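Wrist view only: does dropping the overhead camera cost anything?
Forum: Manipulation and Learning > Methods
5 replies

kesden_lab
Oct 20, 2023

We trained the Skarnow policy twice on the same 332 demonstrations, once with overhead plus wrist input and once with wrist only. Task is to pick the puzzle cube off the green surface. Over 300 trials each, wrist only failed 57 times. The overhead run is still being scored. Two wrist views with the fingers open and the cube on green: 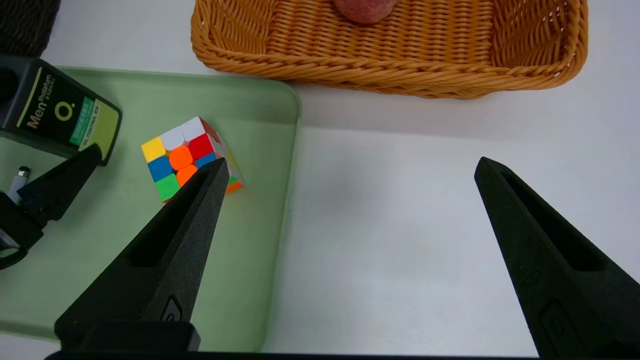
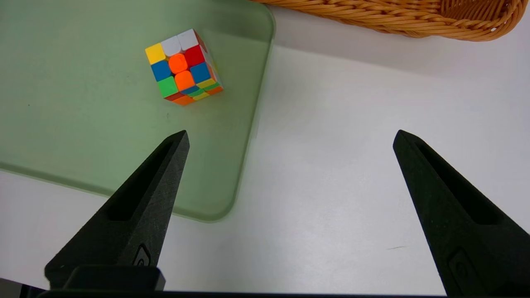 Reply 1
tolerance_stack

Then you have half a result. 57 out of 300 says nothing about the camera until the other column is filled in. Were the start poses matched?

Reply 2
kesden_lab

Matched by seed, yes. Rima Sleiman wrote the reset script and it logs the pose before each trial. I posted early to ask about the failure split. Most failures are the left finger landing on the cube, with very few complete misses.

Reply 3
brivden_user

Look at the first view. The left fingertip already hides the bottom right of the cube. Wrist only has no second angle on that corner, so I would expect exactly this error. We saw the same on Brivden in March and cured it by moving the camera mount.

Reply 4
tolerance_stack

Disagree. Hidden pixels are a guess until you test them. In the second view the cube is clear of both tips and well inside the picture. Sort the failures by whether the tip overlaps the cube in the last ten inputs before closing. If the rate is flat, the mount is not your problem. I would look at clutter too, as the first view has a Mentholatum container and other things to the left of the cube.

Reply 5
kesden_lab

Fair. Lorna Baxter has a mask tool from the Jaber work that gives overlap per input, so the sort is cheap. Clutter is logged as a yes/no flag only, which may be too coarse. I will post both tables with the overhead score and leave the mount alone until then.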